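Boating safety and accident reporting — notes for session 6
Sports Journalism, second year. Typed up from the board plus what I said on the fly, so excuse the gaps.

Reading before next time: the two short wire stories in the packet, and the Preria harbor report (only the first half, the annexes are maps).

1. Where we got to last time

Covered match reports and injury reports. Now the harder one: an athlete is hurt or killed away from the sport. Boat, car, jet ski, ski slope. The sports desk gets the story as it has the contacts, but it's a news story and most of the facts come from people who have never talked to a sports desk before. Marine patrol, fire rescue, coroner. Different vocabulary, different pace.

2. Who runs the investigation

Depends on the water. Write this out at the top of your notebook before you call anyone:
Inland lake or river — usually state wildlife or natural resources officers.
Coastal and harbor — state agency, coast guard, sometimes city police marine unit, sometimes all of them for the first few hours.
Private marina — still the public agency, but the marina will have its own incident log and its own lawyer.

Do not write "police said" if it was a wildlife officer. Readers in boating towns know the differnce and they will write in.

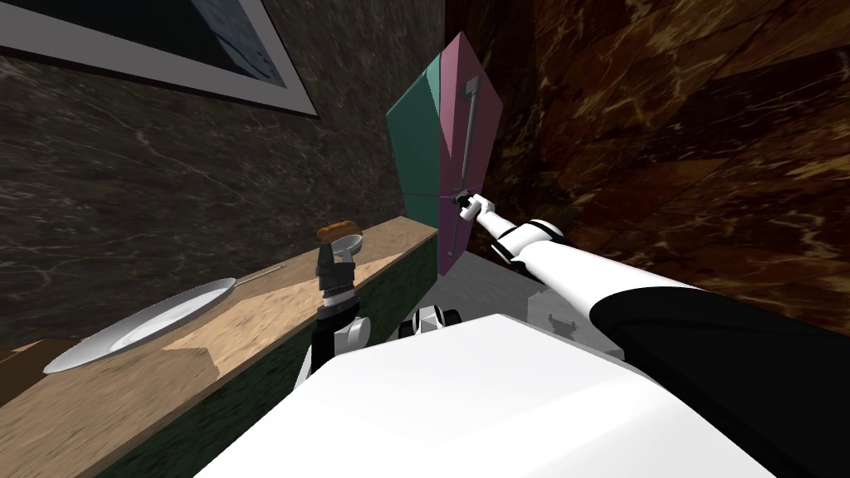 The first statement is nearly always thin. Number of vessels, number of people aboard, number taken to hospital, general location. Names come later, after next of kin. If a club puts the name out before the agency does, attribute to the club. If a teammate posts it, you don't have it yet. Call the club.

3. Words to get right

Operator, not driver. The agency will say operator, and it has a legal meaning: the person in control of the vessel at the time. The owner may be someone else. Same boat, three different people possible — owner, operator, renter.

Collision vs. allision. Two moving vessels collide. A moving vessel that hits a fixed thing (dock, piling, anchored barge) allides with it. Nobody outside maritime law says allision, so use "struck" in copy, but know the word when it turns up in the report.

Personal watercraft is the general term. Brand names only if it is confirmed that brand.

Knots vs. miles per hour. Convert for the reader, keep the original in your notes. Speed estimates from witnesses on shore are bad. Really bad. Leave them out unless an official repeats them.

"Under the influence" — only when charged or when test results are on the record. "Alcohol is being looked at" is not the same as "alcohol was a factor".

4. The case we're using: Preltden

Regatta weekend, October, late afternoon. Rower from the Tendex club out in the coach's launch, not in a shell. Launch and a rental pontoon meet at the mouth of the channel. Rower goes into the water, pulled out by another crew, hospital. Survived, shoulder and ribs, missed the season.

What the local paper ran at 7 that evening:
- rower "feared drowned" (one bystander)
- launch "speeding" (same bystander)
- two boats "from the regatta" (wrong, the pontoon had nothing to do with it)

What the agency report said weeks later: low sun, no lookout on the pontoon, launch running without its bow light, neither vessel over the limit for the channel. Kill cord was not clipped on. That last one is the detail that mattered and it was in none of the first-day stories.

Damage to the launch put at 3000 dollars. Small number, and some reporters took it to mean a small accident. Property damage tells you nothing much about injuries. A person can be badly hurt in a boat that needs a new rub rail and some paint.

Correction ran on an inside page. The family had already had calls from relatives abroad by then.

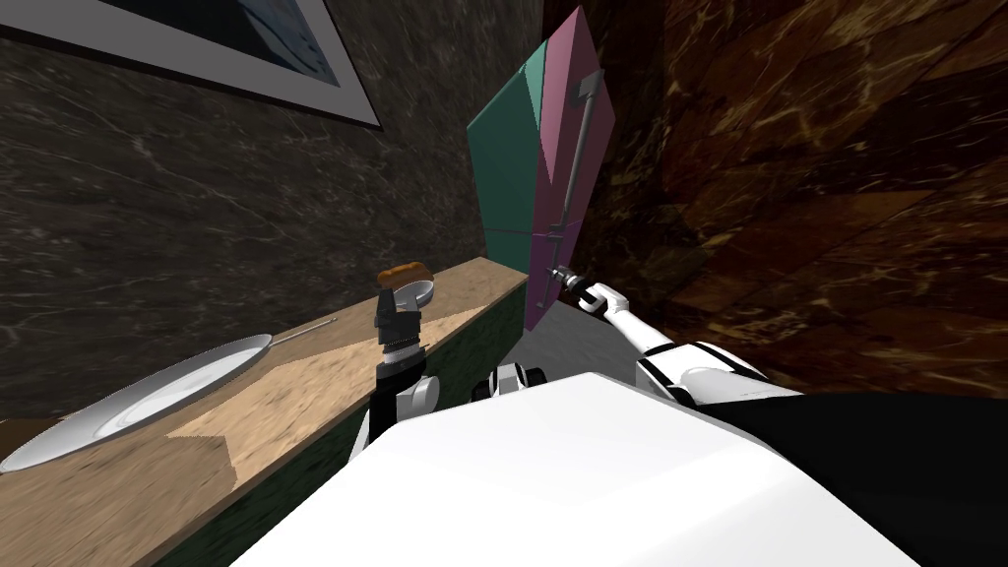 Tín Đồng objected that an evening deadline doesn't leave room for any of this, and that if the paper had waited, the same bystander would simply have been quoted by everyone else. Fair. We went back and forth on it for a while. My answer is still that you can run a story at 7 with four solid facts in it. Two boats, the channel, one person taken to hospital, regatta suspended. It's short. Short is fine. Put the time of the last update at the top and add to it.

Hiếu Văn asked whether the bystander could be used at all. Yes, for what he saw with his own eyes: where the boats were, who pulled the rower out, what the crews did after. Not for cause, not for condition, not for speed.

5. Calling the family and the club

Club first. Ask for the press officer, and if there isn't one ask who is handling calls today. Small clubs it will be the coach, who may have been there and may be in shock. Be brief. Ask if there is a better time.

Family: one call, one person from the desk. Agree who it is before anybody dials. If they say no, that's it. No texting a cousin.

Never be the one who breaks the news to them. If it's clear from how they pick up that they don't know, say you'll call back and hang up politely.

6. The follow-up

Most papers drop the story after the funeral or the discharge. The report lands months later and gets nothing. Put it in the diary. Ask the agency on day one for the case number, and for the name of the records person (not the spokesperson, they rotate).

The report will usually have: diagram of the tracks, weather and light, equipment list, operator's training, life jackets worn or not. Read the equipment list first. Then the diagram. Narrative section last, it is written to be cautious and it will put you to sleep.

Inquest or hearing, if there is one, is open unless stated. Sit through all of it. The useful evidence is often from the dull witness after lunch.

7. Sports angle, keep it in its place

Career paragraph goes low. Appearances, clubs, titles, after the facts of the accident and after who is left behind. Don't lead on what it means for Saturday's lineup. Don't use "tragic" in the intro, the facts carry it. Tributes: pick two that say somthing specific about the person and leave the other statements alone.

Photos: no wreck shot with a person identifiable in it. Head shot from the club, check it's the right player. The Phí brothers case in the packet is what happens when you don't — same surname, same squad, wrong face on the front for a whole edition.

Exercise, hand in at the start of next session

Take the first-day facts from Preltden, only the ones that stand up. Write the story in 10 sentences or fewer. Then, on a separate sheet, list every call you would make before updating it, in order, with what you'd ask. The call list counts for more of the grade than the story.

Bring a printed copy. The projector in our room takes forever and I'd like to mark them up by hand as we go round.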